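Search this site Search Menu

Listening in reverberant rooms: an interview with Shakuntala Malhotra
January. By the Okabe newsletter desk

Shakuntala Malhotra runs the spatial hearing group at the Okabe laboratory, where her work for the past several terms has concerned the precedence effect: the tendency of listeners to place a sound at the position of its first arrival and to ignore the direction of the reflections that follow. We spoke in her office, next to the control room of the Baslow booth.

The classic experiment uses two loudspeakers and a click. The lagging click is delayed by a few milliseconds and the listener reports one sound, near the leading speaker. Malhotra's complaint about this design is that it says little about running speech.

"A click has an onset and then it's over," she said. "In a sentence the reflections of one syllable land on top of the next one. You have to ask how often the system resets, and what it uses to decide."

Her group measures the echo threshold, the delay at which the second sound is heard as separate, with an adaptive staircase. The step size starts at 4 ms and is halved after the first reversals. Each listener completes 2 sessions, one with the room simulation held constant and one in which it changes between trials without warning. Thresholds are higher in the constant condition. Malhotra reads this as buildup: the listener learns the reflection pattern and suppresses it more strongly.

"The size of the effect depends on the talker as well as the room," she said. "With a slow talker there are gaps, and listeners hear the tail of the room in the gaps. We had to match speaking rate across the whole set, and that took longer than the experiment."
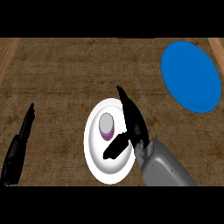
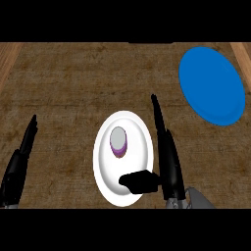
The speech material is called Kuveo. It consists of short sentences recorded without reverberation and convolved with room responses at playback. Level is equated after convolution. Malhotra regards the order of those steps as a common source of error in older studies, where a more reverberant stimulus was often also a louder one.

Asked whether headphones are adequate for this work, she was cautious. Head-related filters measured on another person produce front-back confusions, and some listeners hear the sound inside the head. The main runs are therefore done over loudspeakers, with headphones kept for pilot work.

The model that accompanies the data, Endar, has an inhibition stage after the binaural comparison. It predicts the click thresholds well. For speech it recovers too fast after a change of room.

"We could fit that with a longer time constant, but then the clicks go wrong," she said. "I suspect there are two processes, one early and fixed, one slower and driven by what the listener expects. The present data don't separate them."

The next series will change only the direction of the reflections and leave their delays alone. Listening has started with a small group, and the level calibration is being repeated before the remaining listeners are booked.

Contact | Copyright Okabe laboratory | Back to top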